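Ovavetti Race Weekend Package - Heydari Circuit, September
Grandstand seat, three nights' room, shuttle

Product code: OV-3440
Price: $848 per person, two sharing
Availability: on sale now
Last updated: March 31, 2023

Overview

The Ovavetti Race Weekend Package covers the three days of the Galano Touring Car Finals at Heydari Circuit. You get a reserved grandstand seat for practice, qualifying and both races, three nights in a room off site, and a seat on the shuttle to and from the main gate. Flights and car rental are not part of the package.

The Finals close the season for the touring cars and the two junior classes. Practice runs on the first day, qualifying and race one on the second, and race two on the third. The junior races fill the gaps between the main sessions, so there are cars on track for most of the day. The full timetable comes out in the summer and is emailed to everyone with a booking.

What is included

Three-day circuit admission
Reserved seat in Grandstand C, rows 5 to 25
Three nights' accommodation, two sharing
Breakfast each morning
Return shuttle on all three days
Printed program and entry list
Woteo race radio, on loan for the weekend
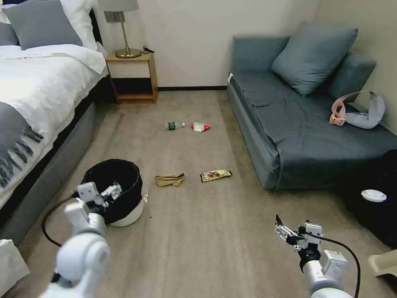
Bedroom with nightstand and sofa.

Grandstand C

Grandstand C is on the outside of Turn 2, where the cars brake hard after the main straight. Most of the passing in last year's races happened here. You can see the pit exit and the run down to the hairpin, but the start line is hidden by the pit building. There is a big screen opposite for the rest of the lap.

The upper rows are under the roof. The lower rows are not, and they get the afternoon sun - bring a hat. Seats are plastic with a back. Cushions are allowed, large umbrellas are not. If you need step-free access, tell us when you book and we will move you to the platform at the end of the stand at the same price.

Woteo race radio

The radio carries circuit commentary and race control messages. It comes with over-ear headphones and one set of batteries. Pick it up at the Ovavetti desk inside the main gate on the first morning and hand it back there after the last race. Lost radios are charged to the card used for the booking.

Team channels are not available on this model.

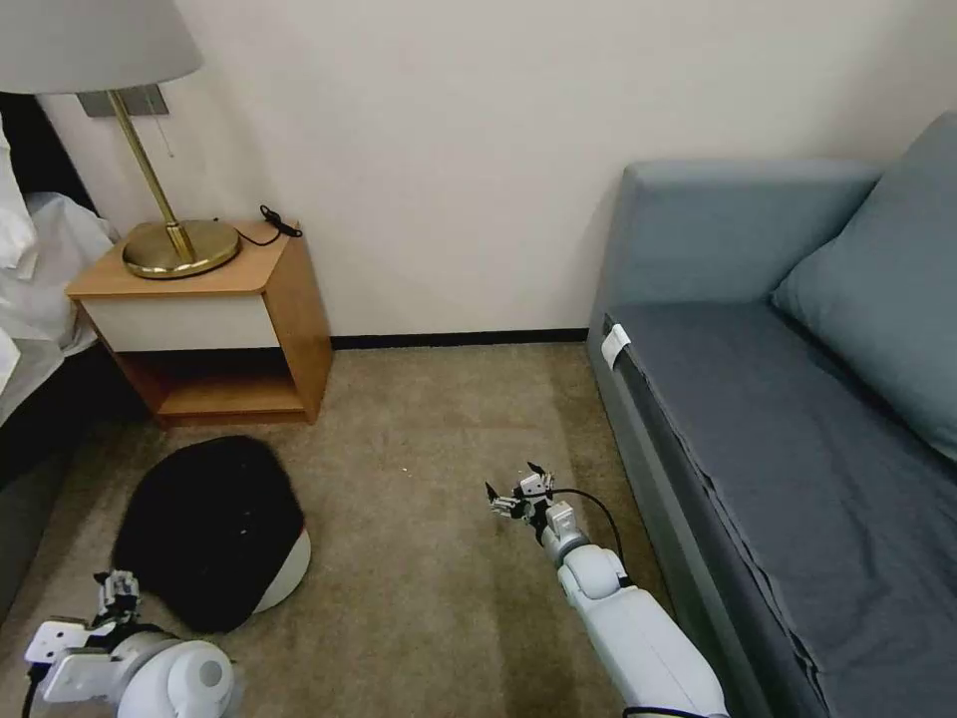

Carpeted bedroom corner with bedside table.

Rooms and shuttle

Check-in is from 3 p.m. the day before practice begins. Check-out is by 11 a.m. on the last day of racing, and bags can go in the luggage room until the shuttle returns. Room requests are passed on but cannot be promised. Single rooms cost extra, and the booking desk will quote for them.

The shuttle takes some 25 minutes. It leaves at 7:30 and 9:00 each morning. The last one back goes an hour after the final session.

Payment and changes

A deposit is taken at booking and the balance is due at the end of July. Names on tickets can be changed free of charge until tickets are sent out. If a session is shortened or called off for weather, the circuit's own ticket terms apply.

Customer comments

"Good seats for the money. We were in row 19 and saw plenty of action into Turn 2. The early shuttle fills up, so get down there in good time." - Shahab Akbari

"The radio made a big difference during the safety car. I would have liked a later breakfast." - Forough Sharifi

Questions

For group bookings and step-free seating, contact Setareh Bahrami at the Ovavetti booking desk. Tickets are mailed in the last week of August.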